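Filed under: Automation & Chores | Checklists
14 shares | 2 comments

Druleck Station – Suturing Task, Inspection Checklist

1. Emergency stop tested before the session: YES
2. Jaws and wrists inspected for wear: YES
3. Loose thread cleared from work area: NO 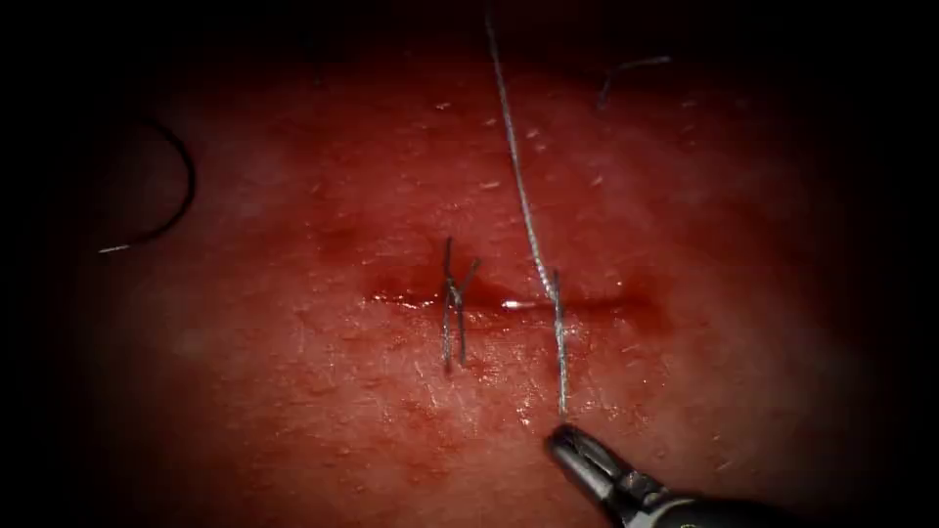

Item 3 remains open. Loose items shall be removed before the next stitch is started. A short piece of thread lies clear of the cut at upper right, and the curved needle also rests well away from it.

4. Operator present at all times: YES – required until the October review.

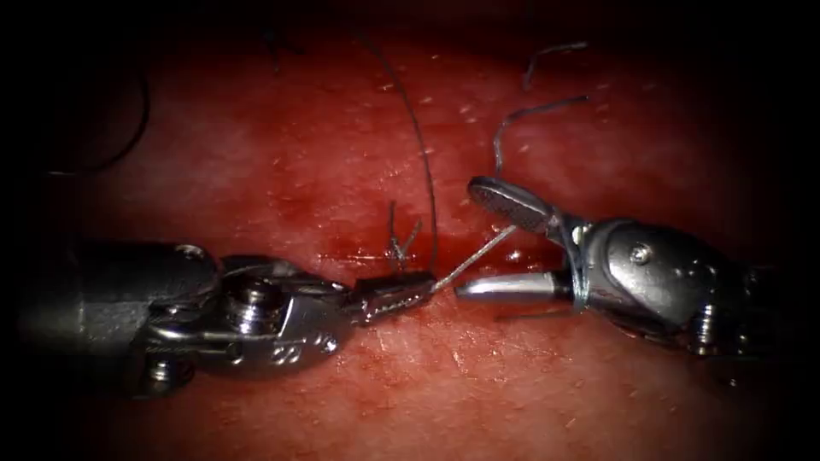
Unattended stitching is not approved. The same limit applies to sewing and mending chores.

Related items
Kramer Folding Bench: Guard Check
Brelleo Dish Loader, Friday Inspection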